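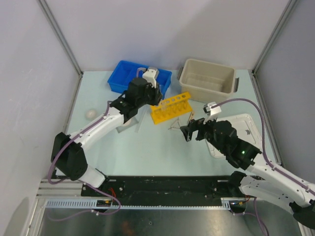 One respondent in Kisulport wrote that she had stopped reading the labels on her building's bins years ago and went by color alone, "and if the color is wrong, the paper goes in the wrong place."

Journal > Issues > Household Waste > Article
Abstract Methods Results References
Shares 78 Comments 2

4.2 Color and label as sorting cues

Answers of this kind were common in the open part of the survey. Of the 112 households that filled in the comment box, 78 mentioned color before any other feature of the bin. Labels came up less often, and mostly as a complaint: the print was too small, the sticker had peeled, or the wording had changed when the collection contract moved from Stireck to Sunberg.

The change of contract matters for reading these results. Under Stireck, paper went into blue bins and mixed containers into yellow. Sunberg kept blue for paper but moved containers to gray, and the yellow bins were taken away in March. Residents in the Issa district had both sets in their courtyards for several weeks. We therefore report Issa separately in the tables and leave it out of the pooled figures.

Blue was the color most people tied to a single material (Figure 2). Gray was the least settled. Some households used it for containers, as the new leaflet asked, and others went on treating it as general trash – the meaning it had in most kitchens before the change.

Figure 2. Bright blue plastic bin.

The bag audit gives partial support to what people told us. We opened 1,199 bags and recorded the main material and any item that did not belong. Paper bags from the pooled districts were mostly clean. The usual stray items were coated cups and padded envelopes, and a clearer color would not help much with either, as residents who put them there seem to have taken them for paper. Container bags were worse, and the stray items were more varied: food scraps, textiles, small electrical goods.

We did not find that larger labels made a difference where the bin color had stayed the same. Where it had changed, buildings with large labels had cleaner container bags, but these were also the buildings with indoor bin rooms and better lighting. The two effects cannot be separated with our data. A trial that varied label size within the same room would be needed, and the building managers we approached were unwilling to have two designs side by side.

Language of the label was recorded but is not analyzed in this section. It is taken up in 4.3, together with the age of the respondent and length of stay at the address.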